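Workshop notebook, Taltgate
February, started 8:20 in the morning
Oil and wax finishes, second round of test boards

I continue from the page with the coffee stain. The first round is finished and I don't trust it. The boards were sanded by different hands on different evenings, and I believe we compared our sanding more than our oils. For this round I prepared all the boards myself, from one plank of oak, with the same paper and the same block. It took the whole of yesterday afternoon and my shoulder knows it.

The plank is from Halász, planed on both faces. Near one end the grain turns and goes wild. I kept this part for the edge tests, where it doesn't matter so much how it looks.

What I want to know:
Which oil gives a surface that can take a wet glass overnight without a ring.
If wax over the oil is worth the extra day.
How the color moves in the first weeks. The customer from Corkell asked for "light oak, and it must stay light," and I could not promise her that with the old recipe.

The customer has a bedroom to furnish and no kitchen, so hot pans are not my problem this time. Wet glasses, hand cream and a lamp left on are the problem. I put hand cream on the list of stains. Last round it was missing, and the only complaint we received in the autumn was exactly about hand cream.

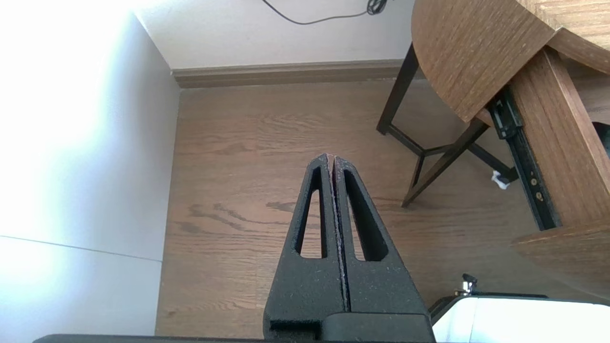 Preparation of the boards

Sanding went up to 170 and I stopped there. I know this is not a usual number. It is an old box of paper that Olga Olmedo brought from her former shop, and the sheets are good, so I use them until they are gone. The difference with our normal fine paper I cannot feel with the fingers. With the oil on, maybe I can see it on the end grain, which drinks a little less.

After sanding I wiped with a damp cloth, let the grain stand up, and sanded once more very lightly. One board I left without this step, to have a comparison. It is marked with a pencil cross on the back. Please do not clean off the pencil crosses. In the first round somebody tidied them away and I had to guess.

Dust: I brushed along the grain, then vacuumed, then brushed again. The last brushing still gave dust. I accept this.

Application

Group A has the Dritness hard oil, straight from the can. Group B has the same oil, thinned for the first coat only. Group C has our own mix of boiled linseed and beeswax, as we have done it always.

I put it on with a cotton rag folded into a flat pad. I tried the foam pad on one scrap and it left small bubbles at the edges, so I went back to cotton. Waiting time before wiping off was 20 minutes by the kitchen timer. For group C this is too long. The wax began to drag and I had to warm the surface with my palm to get it even. Next time I will wipe group C much earlier and write the time beside it.

I should write here also the thing about rags, even if everybody knows it. They go flat on the rail outside, one layer, or in the water bucket with the lid. On the bench they must not stay, even for the lunch.

The smell of group A is stronger than I remembered. With the window open it was bearable, with the window closed I had a headache. In a bedroom this matters. I would like to give the furniture more time in our store before it is delivered, and Olga agrees, but she is the one who must explain the delay on the telephone. 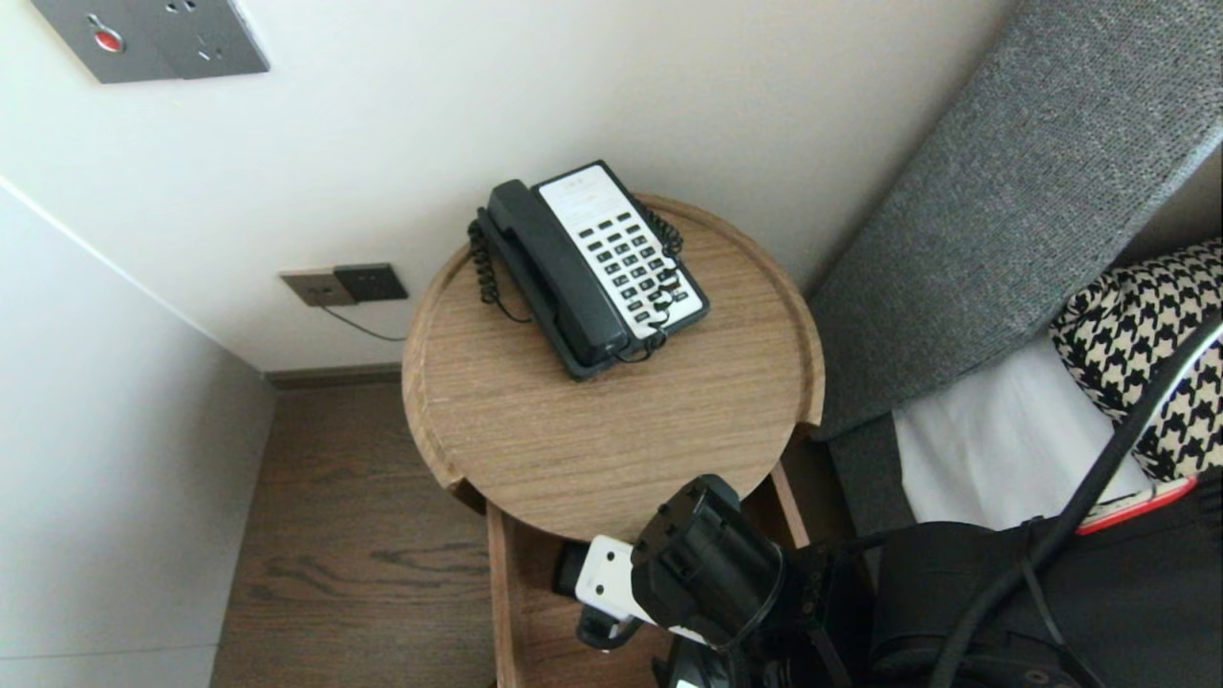

She proposed to offer the delay as part of the price, "curing time included," and not to present it as something we are sorry for. I like this. I would write it in the quote in one plain sentence, before the payment terms, so it is read.

The second coat went on thinner. I used less than half of the oil for the same surface, which tells me the first coat did its work. Group B took more than group A in the second coat, and at the end the two looked the same to me under the bench lamp. By daylight A is a little more yellow. I asked Olga to choose without looking at the backs and she picked the same board as yellow, two times out of two.

Results so far

Water ring, glass left overnight: no ring on A. A faint ring on B that went away during the morning. A clear ring on C, still there when I write this. I have rubbed it with a little fresh oil and will look again tomorrow.

Hand cream: all three show it. On C the spot is dark, on A and B it is more like a change of shine, which you see only if you bend down to the light. I wiped after an hour with a dry cloth. I did not yet try soap.

Lamp test: not started. The old lamp has a loose switch and I don't want to leave it alone with oiled wood in the room. I ordered a new one.

Moisture of the air in the finishing room was 51 percent at the start and the same at closing. Good, and a little suspicious. I will put the second meter next to the first one, to see if the needle is stuck.
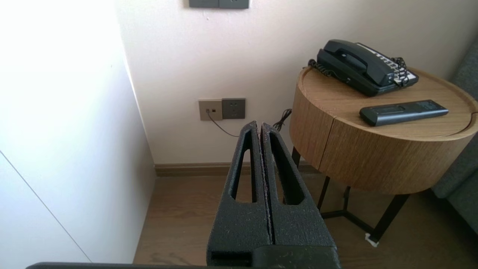
The meter from the store reads lower, but it has been lower always, also when both were new. What interests me is if they move together. I wrote both values on the card at the door and would ask whoever opens in the morning to do the same, before the heating is turned up.

Edges: the wild grain part took the oil in patches, as I feared. Where the fibers come up to the surface it is almost brown. A thin first coat helps, so group B wins here, and only here. For round tops with a lot of end grain I would consider to thin the first coat at the rim and leave the middle as in A. Somebody should check that one doesn't see a border between the two.

Still open

Soap on the hand cream spots.
Wax over A, one board, only the left half.
Ask Halász if the rest of the same tree is available, and at what thickness.
New label for the thinned can. The old one cannot be read any more and it stands beside the turpentine.
Sample for the Corkell customer: A, with the pencil cross removed this time, wrapped in paper and not in plastic. I send it when the smell is gone.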